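Keeping fruit longer - quick notes

Wash the bowl first. Hot water, dish soap, dry it all the way. Old sticky spots are where the mold gets going and nobody ever cleans the thing.

Don't wash the fruit till you eat it. Exception is berries. One cup white vinegar to three cups water, quick dunk, rinse, then spread on a towel untill bone dry. Back in the box with a paper towel under. Lid cracked.

Bananas - hang them, or at least keep them away from everything else. Wrap the stems in plastic wrap if you remember. Gone brown? Peel, freeze flat, bag up. I do 250 grams to a bag, enough for one loaf.

Apples go in the fridge drawer if you bought the big bag. Leave out only what you'll eat this week. They give off gas that ripens whatever sits next to them, good for a hard avocado (paper bag, fold the top, check it next day), bad for the pears.

Lemons: zip bag, fridge, squeeze the air out. Weeks. Half lemon goes cut side down on a saucer.
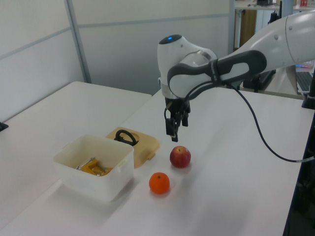
Mandarins are fine on the counter a few days, after that the drawer. Check the bottom of the net bag when you get home from Moltside market, theres always one soft one and it takes the others with it. Dried peels in a jar smell nice in the closet.

Stone fruit in June - stem side down on a dish towel, not touching. Fridge once they give a little near the stem.

Too much of everything? Compote. 500 grams chopped fruit, 40 grams sugar, splash of water, low heat with the lid on till it slumps. Keeps five days in a clean jar. Freezes fine, leave room at the top.

Fruit flies: small glass, cider vinegar, one drop dish soap. Change it every other day. And take the trash out.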